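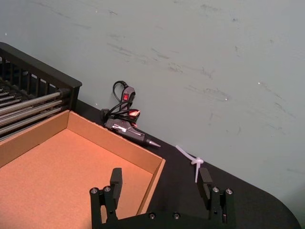
Warum blieb der Greifarm in Bratby mitten in der Schicht stehen? Ein gebrochener Leiter im Kabel zum Greifer meldete der Steuerung abwechselnd »offen« und »geschlossen«, bis sie den Antrieb abschaltete.

Der Fehler trat im April zum ersten Mal auf. Die Packzelle des Versenders Skatport hatte bis dahin 2.191 Kartons ohne Halt bearbeitet, dann fiel sie an einem Vormittag elfmal aus. Nach jedem Neustart lief sie wieder, manchmal eine Stunde, manchmal nur bis zum nächsten Karton.

Candela Villanueva betreut die Anlage und suchte zunächst an der falschen Stelle. Sie tauschte die Greiferbacken, zog die Schrauben nach und spielte eine ältere Fassung der Steuersoftware Callex ein. Die Störung blieb. »Im Protokoll stand immer Greifkraft außerhalb der Toleranz«, sagt sie. »Da sucht man eben am Greifer.«

Der Bruch lag weiter hinten, an einer Stelle, an der das Kabel bei jeder Drehung des Handgelenks geknickt wurde. Von außen war der Mantel unversehrt. Erst als Villanueva die Leitung bei laufender Messung von Hand bog, verschwand das Signal.

Schwerer wiegt ein zweiter Befund. In vier Fällen öffnete der Greifer, bevor der Antrieb abschaltete. Ein Karton fiel neben den Tisch, verletzt wurde niemand. Vorgesehen war, dass die Finger bei unklarem Signal ihre Stellung halten. Dieser Parameter war bei der Inbetriebnahme nicht gesetzt worden.

Inzwischen führt das Kabel in einem größeren Bogen um das Gelenk, und die Haltefunktion ist aktiv. Seit dem Umbau hat die Zelle 1.118 Kartons bearbeitet. Die Leitung wird nun bei jeder Wartung durchgemessen.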